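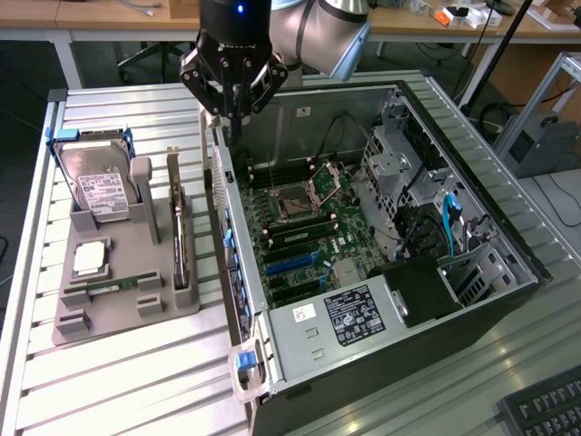 Anley Public Library – Digital Services Team
Speaker notes: Your Old Computer and You (lunch talk, upstairs room)

Start while people are still unwrapping sandwiches. They'll be kinder.

Opening question: how many computers do you own that you don't use? Wait. Somebody always says one, and then remembers the closet.

My own number was four. One of them was a Pitkänen tower I'd been keeping "for parts" through two moves. I have never needed a part. I did carry it up 18 steps, twice.

SLIDE 2. Why we keep them
The photos. We think the photos are on there. Some of them are. Most are on the phone, in the cloud, and on a disc labeled MISC.
Tell the tax return story here if the room is warm. Skip it if the man from the tax office came again.

SLIDE 3. Before you let it go
Copy what you want onto an outside drive. Open a few files from the copy and check that they open. Then sign out of everything – mail, music, that recipe program you paid for in installments.
Deleting a file mostly hides it. Erase the whole drive, or take the drive out and keep it in a drawer, where it can join the cables.
Pause for the cable confession. Mine is a shoebox. It has 17 chargers in it and not one fits my phone.

SLIDE 4. Fix, give, or recycle
More memory or a newer drive can buy an older desktop a few good years. Price it first. I once put $59 into an Oteck that then died of something else.
If you're giving it to a nephew, ask the nephew.
Recycling: the county drop-off takes towers and laptops. Call ahead about monitors. The link on our handout went to a 404 page all through March, so please use the new handout (blue paper).

SLIDE 5. Questions
Someone will ask about printers. I have no good news about printers.
Room has to be clear by 1:15 for chair yoga. Leave the handouts by the door and take the leftover cookies downstairs.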